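My Saturday, since people ask what a "self-tuning" arm needs from me. Short thread, mostly complaints.

The cell is one Berka arm in the kitchen layout, simulated, with the Peviretti controller on top. The brochure says setup is a single afternoon. I am on my second week.

The job is small yellow thing, brown pot or bucket, kitchen counter. Marble, navy doors, gold handles.
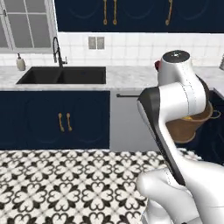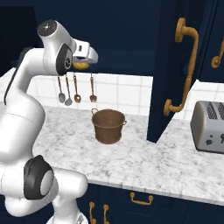
First thing I do every session is throw out the base position the software saved. It says it keeps it. It keeps something. Load the same file twice and compare the numbers before you believe me.

Then tool center point. The auto routine wants 38 poses and gives you a green check mark at the end no matter what. I fed it a gripper offset that was wrong on purpose. Green check mark.

So I do it by hand. Pick a fixed point, come at it from different angles, write down the error each time. Boring, takes most of an hour, and I trust the number when I'm done.

Contact settings next. Friction on the finger pads ships at a value that would hold a wet bar of soap upside down. Lovely for demos. I turn it down until the grip starts to slip, then come back up a little.

A guy from Drultley told me not to bother because "the policy will learn around it." Maybe. I've heard that about a lot of things that later got fixed with a wrench.

Joint limits: check the wrist. Mine was set 2 degrees past where the real arm stops. In sim it sails through. On hardware you get a fault and a phone call.

Last run was 195 tries overnight. The dashboard called almost all of them good. Its idea of good is "object ended up near the target," with near left undefined. I've asked for the definition. Still waiting.

I'm rescoring them from the logs with my own script, which is ugly and at least says what it's measuring.

The Dong plugin for drift checks is fine, by the way. Does one thing, prints a plain text file. More of that please.

Would I buy the controller again? Ask me after the real arm has run the same file for a month. Until then I'm keeping the notebook and ignoring the check marks.

Script goes up once I take the swearing out of the comments.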